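Jolumwood: your questions, my answers

I get a lot of the same emails about the comic, so I've put the answers in one place. Last tidied up Tue 17 May. If yours isn't here, write to me anyway, I like the post.

What is Jolumwood, then?

It's a black and white comic I write and draw about a drowned forest and the postwoman who still has to deliver to it. Four issues so far, with a fifth half inked. Folasade Jibrin does the lettering and has saved me from more spelling mistakes than I'd like to admit.

Do I have to start with issue one?

I'd say so! Issue three was meant to work on its own and it sort of does, but you'll have no idea why everybody is frightened of the ferry.

Is it all right for kids?

Ten and up, I reckon. There's a bit with teeth in issue two. Have a flick through first if yours is a worrier.

Where can I buy it?

From me, by post, or at the Surby small press fair in November, where I'll be sharing a table with Lahcen Bennani (his Fomstead books are brilliant, bring extra money). A couple of shops have taken copies as well, but they sell out and forget to tell me, so ring before you travel.

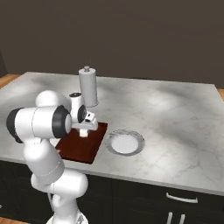 How many copies do you print?

500 of each issue, apart from the first, when I lost my nerve and ordered 100. Those went years ago. The reprint has a green spine so collectors can tell them apart, and the story pages are exactly the same.

Will there be a collected edition?

Yes, once issue six is out. It should come to 96 pages with the covers in the back, and I'm hoping to squeeze in the short strip about the Gamage sisters that only ever ran in an anthology. Hardback or paperback, I haven't decided. Hardback costs a fortune to post.

What do you draw with?

A dip pen, a brush for the big blacks, and whatever paper I've got left. I scan it all and clean it up afterwards, and the grey tones go on then. I did try drawing the whole of issue four on a tablet and gave up after three pages – the water looked like plastic.

Is the ferryman dead?

Ha. Keep reading.

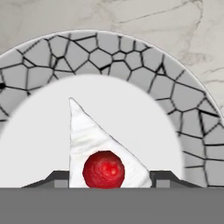
Maricel Bañez wrote in to say he must be, as he has no reflection on the last page of issue two, and she'd like it noted that she spotted it before the letters column did. Noted, Maricel! I'm still not telling.

Can I send you fan art?

Please do. I print my favourites on the inside back cover, and anyone who gets in has the next issue free.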